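Visit to Tremum, 2024-08-24

The delegation from Nirnport was received by Asnakech Workneh, who looks after the two-armed machine and its simulated counterpart. Every change to the grippers is tried in simulation first – a rule in force since January – and only then made on the machine itself.

Hiếu Khúc explained the upkeep. The gripper fingers are cleaned weekly, and the wrist joints are checked after every 100 hours of running. Two spare grippers are kept in the workshop. Members asked how wear is recorded; the log is kept by hand and will be shared with Davness.

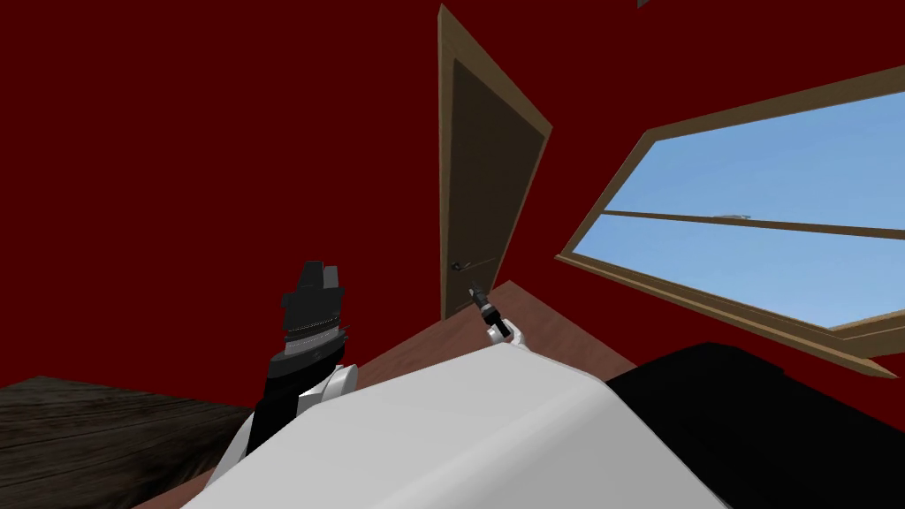

Simulated view over the robot's white body, with both grippers raised.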